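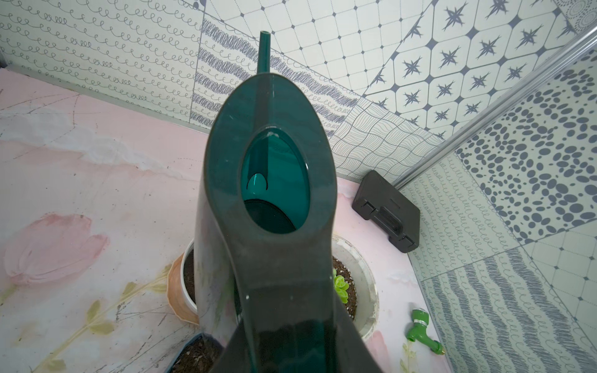
Watering can above plant pots on a tiled balcony, seen from the wrist camera of a Vadell arm.

The Vadell is a light-duty robotic arm kit for the care of potted plants in homes, small greenhouses and covered balconies. It is made by Brorko, a manufacturer of small laboratory and household arms, and is sold as a boxed kit for assembly by the buyer. The kit consists of a jointed arm, a two-finger gripper, a wrist camera, a floor base and a control unit that runs the Tosh software package. Unlike drip irrigation systems, which deliver water through fixed tubing, the Vadell handles ordinary garden containers and tools made for human hands.

History

Development of the Vadell began as a side project within Brorko's education division, which had been supplying arms to technical schools. The engineer Declan Rowbotham, who led the project, proposed a plant-care version after students repeatedly chose watering as a demonstration task. Early units were built from school arms fitted with longer forearm sections. They could lift a filled cup but lost accuracy when the weight of the water shifted, and the forearm was redesigned twice before the kit was offered for sale.

The first production kits were shipped in December. A revised gripper with softer finger pads followed, and owners of the first kits were able to order the pads separately. The original pads remain in the parts list under the name "school pads."

Design

The arm has five powered joints in addition to the gripper. The base may be bolted to a shelf or bench, or placed on a weighted plate for use at floor level. Floor-level mounting is the more common choice on balconies, where pots are often grouped in a corner against two walls. In such a position the arm must reach over the nearer pots to serve those behind them, and the manual gives considerable space to the arrangement of plants and the clearance needed for the elbow.

The gripper opens to 80 millimeters, which is sufficient for the handles of most household watering cans, hand trowels and spray bottles. It is not intended for lifting pots. The camera is mounted at the wrist and looks out past the fingers, so that the held object and the area under it appear together. When a can is carried, its body may fill much of the view and hide parts of the pots below — a limitation that the software addresses by recording the position of each rim before the can is picked up.

Software

Tosh is supplied on the control unit and does not require a network connection. During setup the owner guides the arm by hand over each pot, and the software stores a short series of views. It then marks the rim of the pot, the surface of the soil and any seedling or stem that the stream of water should avoid. The stored views can be corrected on a screen. Plants that have been moved must be recorded again.

Pouring is controlled by wrist angle and time. The owner performs one pour by hand guidance, and the software repeats the motion with small changes according to the position of the pot. The default pour lasts 15 seconds and can be shortened for seedlings. Because there is no scale in the gripper, the system cannot measure how much water has left the can. An optional soil probe, sold by the accessory maker Duda, can be used to hold back a pour when the soil is already moist.

Strongly patterned surroundings presented a difficulty in early versions. Tiled walls with repeated lines, dots or stars, and floors printed with flowers or marbling, produced false outlines that were at times recorded as leaves or rims. A later release of Tosh compares views taken from several wrist positions and discards outlines that lie flat against a wall or floor. The manual still recommends checking the stored views by eye where the floor carries a printed plant design.

Containers

No watering can is included in the kit. Brorko advises a light plastic can with a long, narrow spout and a handle that can be grasped from behind. Translucent cans are accepted, although light passing through the walls can make the edge of the fill opening harder for the camera to find. Metal cans may be used if their full weight remains within the limit given on the rating plate.

Refilling is left to the owner in the standard kit. Hose fittings and wall-mounted valves are outside the scope of the product, and the manual asks that loose connectors and other small items be stored away from the path of the arm.

Service and availability

The kit is sold directly by Brorko and through a small number of garden equipment dealers. Assembly requires the hand tools supplied in the box. Buyers may also order an installation visit, during which a technician mounts the base, records up to five pots and demonstrates the guided pour. Finger pads, joint covers and camera windows are available as spare parts, and the joint covers are treated as wearing parts in outdoor use.

The arm is rated for splashes but not for rain, and the control unit must be kept indoors or in a closed cabinet.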